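ok so Gwilliam closed the Jaleck deal this morning. signed at 7, coffee not until 9

Rhiannon Gough led it from their side. ex banker, now a partner, still answers emails at midnight. scary good on working captial

Jaleck makes industrial pumps. 117 people, two plants, founder staying on for the handover

no they wont tell you the price. stop asking me

what I do know - Joddale bid too and dropped out in October over the debt terms

next up is Rovo, I think? smaller, messier, family still split on selling. would not want to be the analyst on that one
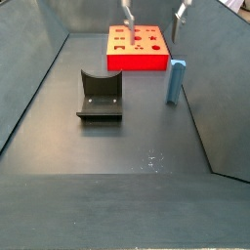
gray walls, gray floor

anyway more when the filing lands. going to find lunch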